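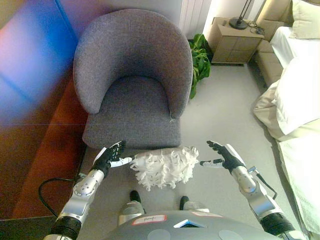 Section 2: Getting the Baken mop head ready

I'm Romana Kadlec, and I wrote this part of the guide after going through more mop heads than I care to admit. The steps are the same for the Baken and the older Alus.

1. Pull the new head out of its bag and drop it on the floor with some space around it. Let the strands flop wherever they like!

2. Pick it up by one end and let the fringe hang down. I do this next to a chair so I can sit for the fiddly bits.
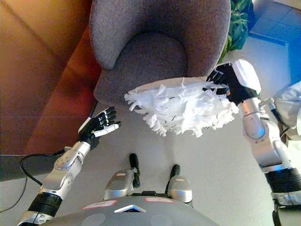 Fig. 2. Mop head held by one end, fringe hanging.

3. Give it a few good shakes — more than you think — and run your fingers through any clumps. A little fluff will come off the first time (mine always does), so keep the vacuum handy.

Caution: Don't yank on a knotted strand. Work it open from the tip.

4. Turn the head around, hold it by the other end and shake it again.

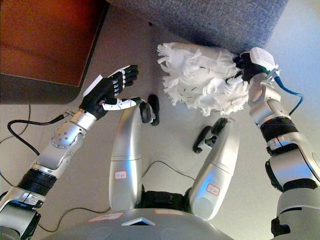
5. Look for the stitched band in the middle and line it up with the clamp. If your clamp is stamped 153, open it all the way first.

Note: Replacement clamps are part no. 3401.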